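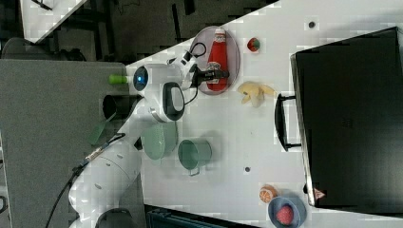 # How Do You Compare Two Robot Grippers?

A gripper is the part of a robot arm that does the job of a hand. Most grippers have far fewer fingers than you do. The kind described on this page has two, and they work by moving toward each other until something is held between them. Engineers call this a two-finger gripper.

Grippers come in many shapes. Before a workshop chooses one, it has to find out which shape does the job best. That takes a test, and a test has rules.

## What is being tested

In the Vindton workshop, two sets of fingers were tried on the same kind of arm. The first set is called Gellero. Its fingers are short and wide. The second set is called Kudo. Its fingers are longer and narrower. The motor that closes them is the same for both sets.

Only the fingers change. If the motor changed as well, the testers could not tell which change made the difference. Scientists call this a fair test. You may have done one at school with paper airplanes or plant seeds.

## The objects

The test uses things from a kitchen table: a ketchup bottle, a plate, a strawberry, a peeled banana, half an orange, cups and bowls.

Each object asks something different of the gripper.

- **Bottle.** It is smooth and curved. If the fingers close too far from the middle, one end is heavier than the other and the bottle tips.
- **Strawberry.** It is small. The fingers have to come down in the right place, and they have to stop closing in time.
- **Banana.** The peel spreads out in flaps. A finger can catch on a flap before it reaches the middle.
- **Plate.** It is wide and low. The gripper cannot close around it, so it has to pinch the rim.
- **Cup.** It can be held by its rim, its side or its handle. The robot's program has to pick one.
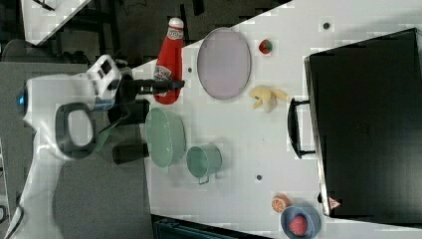
## One try, step by step

A single try is called a trial. Every trial follows the same order.

1. The arm moves to its starting position with the fingers open.
2. The arm moves until the fingers are over the object.
3. The arm lowers the gripper.
4. The fingers close.
5. The arm lifts the object and holds it still.
6. The arm puts the object down in the place it was told to.

A trial is a success only if step 6 is finished. If the object slips at step 5, the tester writes "slip." If the fingers close on air at step 4, the tester writes "miss." These two words matter. A miss usually means the arm was in the wrong place. A slip usually means the fingers did not hold well enough. The repair is different in each case.

## Why so many tries?

Suppose you throw a ball into a basket once and it goes in. You might be good at it, or you might be lucky. One throw cannot tell you. Robots have the same problem. A strawberry may be turned a little to the left, or a bottle may roll slightly when it is touched.

For this reason the full test has 480 trials. They are done in groups of 16, and after each group the objects are moved to new spots.

## Who tells the arm where to go?

The arm gets its orders from a controller, a computer that sends a message to every joint. The controller program used at Vindton is called Grakevton. It takes in camera pictures, works out where the object is, and chooses how each joint should turn.

A camera looking down from above is good at finding where things are on a table, but a gripper can block its view of whatever is underneath. A camera near the wrist moves along with the arm and gets a closer look. Its view is narrower, so it can lose track of things off to the side. Many robots use both.

## Try it yourself

Use your thumb and one finger as a gripper. Pick up a grape, a spoon and an empty plastic cup, 2 times each. Next, put on a thick glove and do the same again. Write "success," "slip" or "miss" after each try.

Keep your wrist stiff the second time through if you want to make it harder.

*Page last checked 9/8/19*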